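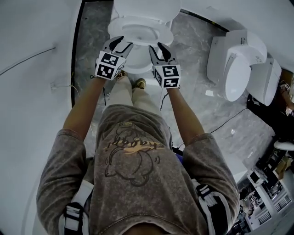 DERPORT — Apr 8, 2018

Progress report to the Eskildsen program office
Project: hand-held gripper comparison, bathroom fixture tasks
Submitted by Wagner Batista

Work since the last report has gone into work package 2, which compares finger designs on the hand-held grippers before either is fitted to an arm. The Plimstead fingers and the Dornville fingers have both been run through the toilet tasks. The logs hold 3003 recorded episodes, of which 29 were discarded for tracking loss and 54 are waiting for review by Amna Kazmi. The discarded episodes remain on the server and will be supplied if the program office wants them.

The task list is unchanged: approach the bowl, touch the front rim with both grippers, raise the seat, lower the seat, close the lid. Operators work standing, with one gripper in each hand, and start from a fixed distance. We dropped the kneeling start because it brought the forearms too close to the floor and the cables caught on the shoes.

Finger results

On the seat edge the Plimstead fingers hold better at low closing force. The pad keeps contact when the seat rotates, and operators correct their wrist angle less often. On the lid the difference is small. The Dornville fingers open wider and are easier to line up by eye, but they tend to slide along glazed surfaces when the approach is shallow. A softer pad insert has been ordered for them, and the shallow approach will be repeated when it is fitted.

Pad wear has been logged at the end of each block. Ribbed pads show wear at the top edge first. We have not yet seen a change in grip that we can put down to wear alone.

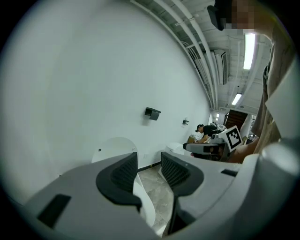

Cameras and tracking

The gripper cameras use a wide lens. It keeps both fingers in view at full opening and takes in a good deal of wall and ceiling, which helps localization in a room with few distinct features near the floor. The cost is distortion toward the rim of the image circle. Kazmi has recalibrated both units and the residual error is now even between left and right. Ceiling lights still cause short exposure swings when a gripper is tilted up quickly. Fixed exposure was tried and rejected — the inside of the bowl went too dark to be of use.
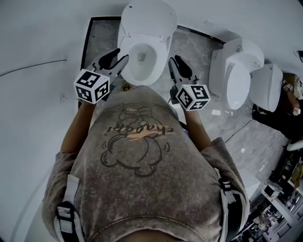 Marker placement took longer to settle than planned. The first mount put the cube too far forward, and it was hidden by the operator's own hand during the seat lift. The present mount holds it on top of the gripper body. With the operator facing the bowl and the lid raised against the wall, the head camera has printed faces of both cubes in view while the fingers point at the toilet, and this pose is now the reference check at the start of each block. A block does not begin until both cubes have been detected in it.

Water in the bowl gives false depth readings on the head unit. These are masked in processing. The mask is drawn by hand for each fixture position, so moving a toilet costs time,

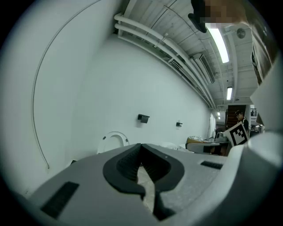 and for that reason we will keep the fixture positions fixed until the second finger series is complete. The same applies to cable routing on the wall side, which affects how freely the operator can turn.

Open items

Controller timing. The left and right grippers are synchronized at the start of an episode but drift apart on long ones. A firmware fix is being tested on the bench. If it fails we will resynchronize in software, with some loss of precision.

Arm trials. Mounting plates for the arm are drawn but not machined. The first arm trial remains set for October.

Budget. No change to the total is requested. We ask to move the unspent part of the travel line to spare pads and marker mounts. Batista will send the revised sheet separately.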